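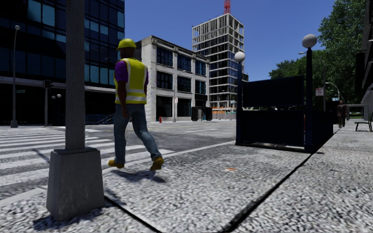 Street corner render: worker in a hard hat and high-visibility vest, gray pole on a concrete base.

Osstead Curb Survey Tables
README for release 2

Contents

The release holds 1,389 records of curb ramps, sidewalk joints and pole bases in the Osstead district. Each record is one row in curbs.csv. A second file, blocks.csv, lists the 159 blocks that were walked. The two files join on block_id.

Files

curbs.csv - one row per surveyed feature
blocks.csv - one row per block
codes.txt - meanings of the short codes
changes.txt - edits from release 1

All files are UTF-8, comma separated, with a header row. Empty cells mean the value was not taken. A zero is a real reading.

Main fields in curbs.csv

feature_id: stable between releases; deleted ids are not reused
block_id: key into blocks.csv
kind: R (ramp), J (joint), P (pole base)
slope_pct: running slope in percent, ramps only
lip_mm: height difference at the gutter or joint, in millimeters
clear_cm: narrowest walking width past the feature
surface: code, see codes.txt
note: free text, not cleaned

Collection

Field work took place in August. Slopes were read with a digital level set on the centerline of the ramp. Lips were measured with a steel rule at the worst point. Widths were taped from the face of the obstruction to the nearer edge of the sidewalk - planting strips do not count as walking width, even where paved over later.

Blocks in Ciltar were walked from the north end. Blocks in Phuthong were walked from the south end, so the order of feature_id runs the other way there. Sorting by feature_id will not give a continuous route across the boundary.

Known problems

Joint records in Phuthong have no surface code. The sheet used there did not have the column.

Lip readings over 100 mm are steps and should be filtered out before averaging.

Ramps under repair were skipped and have no row. A missing ramp in the table does not mean a missing ramp on the corner.

Coordinates are left out of this release. The Sketitz base map used in release 1 was offset along the river, and positions taken from it should not be used.

Corrections

Send the feature_id, the field name and the corrected value to Lamai Nilsuwan, who maintains the tables. Please do not send edited copies of the full file.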